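Notebook, sim bench - February, open afternoon

Writing this up the same evening while I still remember who asked what, because last year I left it a week and all I had was a page of arrows and a coffee ring. Kumiko Honda has promised to add her own notes underneath, so please leave her some room.

Doors at 1:30 pm. We had two groups in, first the people from Pekell (they do the fitting-out for small clinics and wanted to know what we could do with their floor plans) and then a much livelier crowd from the evening class at Lumbao, who had read up beforehand and came with questions written on cards! I was so pleased I forgot to start the recorder for the first one.

Plan for the demo was the house walk in Lumbao's favorite layout, the one we call Skalberg, with the arm on the mobile base going from the kitchen side through to the bathroom and back. Kumiko drove the first run by hand so people could get a feel for the speed, and I talked. Then we let the planner have it. We kept the session on the fixed seed, 262, the same one we rehearsed on, and I'd do that again without thinking twice - last year's random layouts were fun for us and confusing for everybody else.

Startup was slow. The machine had been updated overnight and had to rebuild its cache, so I stood there chatting about kitchens for much longer than I meant to. A gentleman from Pekell asked why we bother with fruit and a kettle on the counters if the task is just driving around. Good question, and I gave him a rambling answer about clutter and how a bare counter teaches you very little once you want to start picking things up. Kumiko gave a better one in one sentence, which I failed to write down. Kumiko, please put it here.
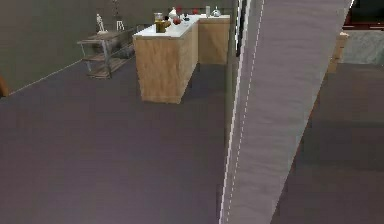 The step limit was set to 2,000 for each run, and I should have raised it. The first planner run got through the kitchen side nicely, swung wide, and then dithered for ages before heading off again, and it timed out with the goal still one room away. Groans from the back row, all good-natured. I put the limit up to 3,000 and ran it again with the same start pose, and it finished in 2,655 steps. Somebody clapped. The hand-driven run was 1,487 steps, so there is plenty of slack in the planner yet, and I said so. People seem to like hearing where a thing is weak, and it led to the best talk of the afternoon, with one of the Lumbao students sketching a different cost term on the whiteboard. Photo of the whiteboard is on the shared drive, or will be once I find my cable.

We had a long chat about doors too. The Pekell folks care about doors more than anything else, it seems, and I can see why, given that they have to get beds through them. They wanted to know whether the planner treats a half-open door as a wall or as something it might nudge. At the moment it's a wall, full stop, with whatever angle it has at load time. Ikham's collision shapes are a bit fatter than the door you see on the screen, so a gap that looks fine to a person can come back as blocked. I showed them with the overlay switched on and there was a lot of nodding.

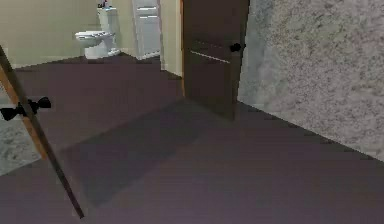
One of the students asked if we could swap the door angles between runs and plot how the path length changes. We can, and it's a small job, so I've put it on the list under my own name. I'd start with the bathroom one and go in steps of five degrees, keeping everything else still. If anybody has an old script for this, shout before I write a new one.

Things to fix before the next visit:

Build the cache the night before, after any update.
Raise the step limit in the demo config and leave it raised.
Print the key bindings in larger type. Kumiko was squinting at them all through the first run.
Bring the second monitor down, the back row couldn't read the step counter.
More chairs. We borrowed from next door and they would like them back.

Pekell are sending two floor plans over, as plain drawings, and I told them we'd have a first rough version loaded within the month. Kumiko thinks that's optimistic. The Lumbao class would like to come back in the spring and try driving it themselves, and I said yes on the spot, so I now need to ask whether we can have the room.

Left the bench running on the longer batch, log goes to the usual folder. Please don't restart it before lunch.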